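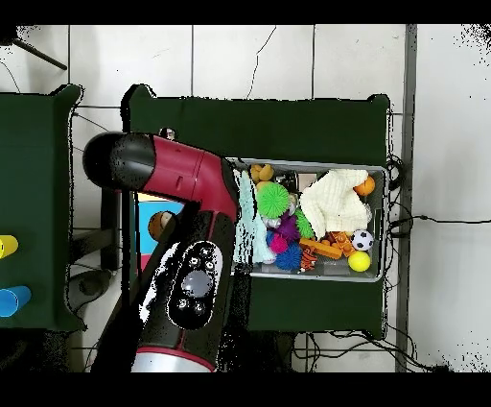
Fig. 1. Grey bin with toys and spiky balls, green table.

Project report – voice remotes for streaming boxes
Azadeh Sharifi, 2021-04-13

Aim. Compare two voice remotes, the Kivulen and the Wirkden, on how often they get a spoken search right. Both are sold as add-ons for the Gallell box. Did not test the phone app, ran out of time.

Method. 120 spoken searches per remote, same list both times. Titles, actors, plus a few vague ones ("that cooking show with the bakers"). TV at normal volume for half, muted for the rest. Sat on the couch, didn't move. A search counts as right if the wanted title is in the first row on screen. Firmware left as it came.

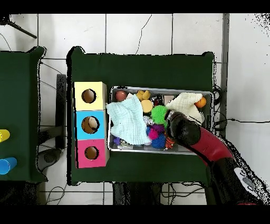
Search list was the hardest part. First go in March was nearly all film titles, which is not how anyone in my house talks to a telly, so rewrote it by category. Added colour words on purpose as both remotes seemed to trip on them in the trial run. Ended up reading prompts straight off whatever was around, so yellow, light blue and pink from the three cubes with the round holes all went in as search words. "Light blue" came back as "flight crew" more than once on the Wirkden.

Results. Kivulen 77 per cent right overall, Wirkden lower, see table in appendix. Gap mostly closes with the TV muted. Lag felt the same on both, roughly 2 seconds, but timed by hand so dont lean on it.

Problems. Only one speaker (me). Accent probably matters a lot. Wirkden mic button sticks, lost a few searches and had to redo them. Eze plug-in for logging crashed partway thru so the later ones were written down on paper.

Next. More speakers, 200 searches each, and a fan going in the backround.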